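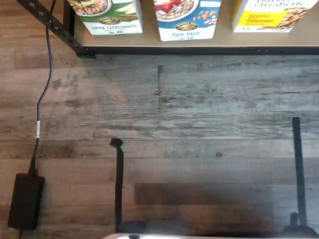

why not just do one giant shop in Visumlow every couple of months and be done with it? That was the first reply to my grumpy post about groceries last night, and it's a fair question, so buckle up, I'm making a thread.

Some background for the new people. I moved to Dilla in the fall. Population 2347 according to the sign, though the sign is old and has a dent in it. We have two places to buy food: Garko, which is the proper grocery store, and the gas station, which has milk and also bait.

I came from a city where I had three supermarkets on my walk home from the bus. I would go in for one lemon. One lemon! I had no idea that was a luxury.

So, the big shop in Visumlow. I've done it. Everybody here has done it. You leave in the dark, you drive through Juntunen (washroom, coffee, butter tart, mandatory), and you get to the big store just as every other person from up the highway gets there too.

Then you spend a stupid amount of money, feel like a genius for the whole drive home, and find out you forgot dish soap.

And the drive isn't free! Gas, lunch, the butter tart, winter tires wearing down, a whole day of your life. If I go often enough to keep us in fresh vegetables, I've eaten up most of what I saved. If I go less than that, we're back to cabbage by the end.

I've become pretty good at cabbage, mind you. Fried with caraway and a bit of bacon. In soup. Shredded with the last sad carrot and a lot of vinegar. If you told me a year ago I'd have opinions on cabbage storage I would have laughed at you.

(Leave the outer leaves on, keep it in the coldest part of the fridge, cut from one side and don't wash it first. You're welcome.)

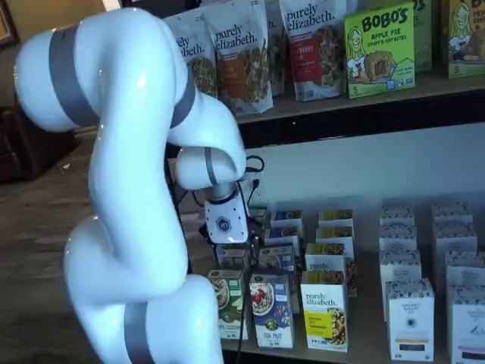 Anyway, money. I sat down with a shoebox of receipts at New Year's and the gap between what we used to spend on food in a year and what we're on track to spend here is $4000. I checked it twice and then I went and stood on the porch for a minute.

Some of that is us. We bought a lot of convenience stuff in the first few weeks when the kitchen was still in boxes, and I will not be discussing the frozen lasagna period any further.

But a lot of it is just the price of getting a pepper up a highway in February. The people at Garko aren't getting rich off me, I don't think. The truck comes when the road is open. When the road isn't open, it doesn't.

The thing I had to learn is truck day. You don't plan your meals and then shop. You go when the truck has been, see what there is, and work out supper from that. I used to write a meal plan with little coloured pens. The pens are now in a drawer.

Stuff that's worth buying here even at full price, in my opinion: eggs (local, gorgeous, orange yolks), potatoes, onions, any bread from the church basement sale, and whatever fish is going.

Stuff I bring back from Visumlow: flour, rice, oats, cooking oil, cheese to freeze, coffee, spices, cat food. Cheese goes crumbly after it's been frozen but it still melts, so who cares.

Stuff I've given up on until summer: berries, fresh basil, avocados. I paid for an avocado in December – I won't say how much – and it was brown right through. I took it personally.

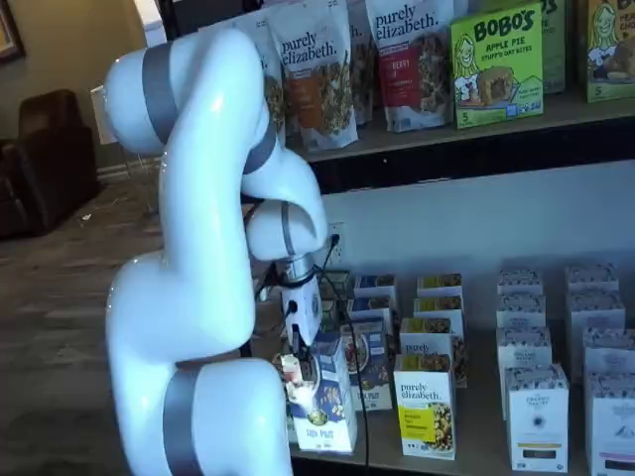
A few of you asked about the freezer. Yes, get the freezer. We bought ours second-hand off a couple leaving town and it's the best thing in the house. It hums like a choir. Label everything, and put the date on, or you'll be thawing mystery bags and eating applesauce with your rice.

Also a few of you asked about splitting orders with neighbours, and yes, that's the best answer to the original question. Our street has a group chat. Whoever's heading down the highway posts the night before and takes requests, and you pay them back by e-transfer plus a bit for gas.

Rules of the chat: no ice cream, nothing breakable, be specific. I once asked for "some yogurt" and got a pail. A PAIL. We had it with everything and I made labneh, which was lovely, so maybe be vague now and then.

I don't want this to read like I hate it here, by the way. I know the cashiers' names, and someone left a bag of moose sausage on our step with no note. The sky is ridiculous. I just miss lemons.

If you live somewhere like this and you've got a good winter recipe that isn't chili, please put it below. Bonus points if it uses turnip. I've got a lot of turnip.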